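Kikedus teleoperation work package: progress report to Oreler, February

Prepared by Iason Kontogiannis 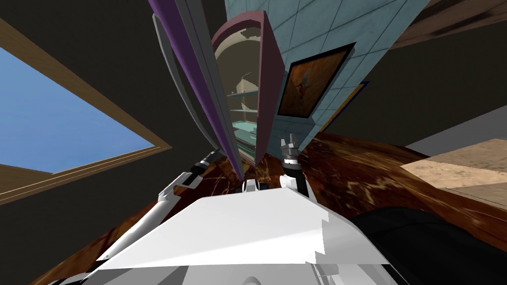 Demonstration collection in the simulated kitchens continued through the period. The target for this stage was 3,000 demonstrations by remote control, of which 1,219 have been recorded and accepted. The remainder is planned for the next two periods.

All recordings use the two-armed robot model, with one operator driving both grippers from a pair of hand controllers. Kitchen layout, wall finish and worktop material are changed between sessions, so that the trained policy does not depend on one room. There are now 32 layouts in the Stornuvo set.

Two problems affected output. First, operators lost track of depth when reaching over the worktop and closed the gripper early. A second view was added to the operator display and the early closures became less frequent. Second, the left and right arm logs drifted apart in long episodes. The fault was traced to the logging clock and corrected – the affected episodes were removed and are not in the total given above.

Training on the accepted set has started. Results for single-arm picking are usable; handovers between the arms are still poor, and more demonstrations of that task are needed before any figure is worth reporting.

Next period: handover recordings, a repeat of the operator training session, and delivery of the cleaned data to Michailidis for independent checking. No change to the budget is requested.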